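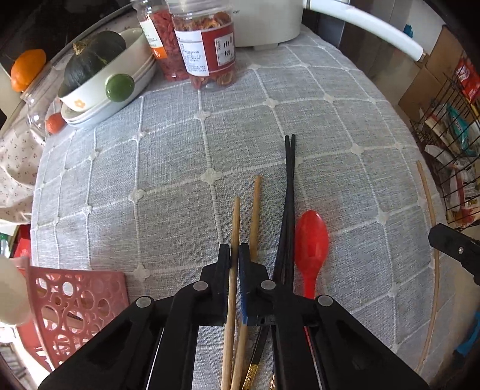

# Gimstead recipe cards

Plain text recipes typed up from handwritten cards. 454 files, one recipe each. Mostly Thai home cooking, some baking from the Yeoman box.

## Whats in it

cards/ – the recipes
index.csv – title, cook, servings, card number
notes.txt – odd measures, spellings, things I couldn't read

Most cards came from Rattana Srithong. Pauline Yeoman lent hers too, 108 cards, nearly all cakes and pickles. Typing by Sakda Chareonsuk and me.

## Format

First line is the title. Then servings, blank line, ingredients, blank line, method. Amounts left the way the cook wrote them, so "a rice bowl of stock" stays a rice bowl of stock. No conversions. If you want grams do it in your own copy please.

Square brackets = our guess at a smudged word. Two question marks = no idea.

## Known problems

- 10 cards have no servings, field left blank
- card 2 is typed twice, keep the longer one
- "coriander" and "cilantro" both used, sometimes in the same recipe
- fish sauce amounts in the soup cards look high. Checked agianst the originals, they really say that
- index.csv sorts badly in some spreadsheet programs, import as text

## Using it

Free for home use, school projects, whatever. Printing a book – ask first. Credit the cook by name, it's in the index.

## To do

Dessert cards from Rattana Thongdee, coming in November. Fix the duplicate. Spell check on the method sections only, leave titles alone.

Last edit 2025-10-25

Contact: Chaiwat Jitpraphai | © Gimstead recipe cards | Back to top

This site uses cookies to remember your settings. Accept | Decline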